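Pattern and purpose: an interview on furnishing small rooms

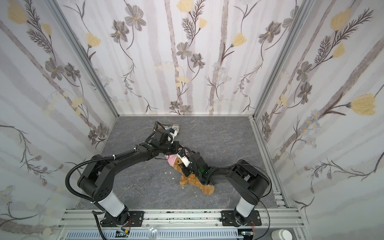 Floral wallpaper with a grey marble-patterned floor; a silver tray and a brown teddy bear on the floor.

Jallham's interiors adviser has spent much of the past year on rooms that most clients would call too small for pattern. The adviser spoke to us at the Clestel office in June.

"People assume a small space must be white," the adviser said. "A pale ground with soft grey and lilac stripes will carry flowers quite comfortably, and a little yellow stops it becoming cold."

On floors, the advice was more cautious. Marble patterns remain popular with tenants, though the adviser prefers grey where the walls are already busy. "Two strong patterns can share a room — they should not share a colour range that is too wide."

Asked about small objects, the adviser recommended a flat tray for metal items. "They scatter, and then they are lost. Soft toys are easier, as they may sit anywhere."

Jemport has allotted 200 rooms to the scheme, of which 177 have been papered. Tenants may choose from 20 designs.

Reader comments

We had lilac stripes in our hall for years and never tired of them.

Will the designs be on show at the Aigner building as well?

This site uses cookies. Accept | Manage settings

Contact us | © Jallham | Back to top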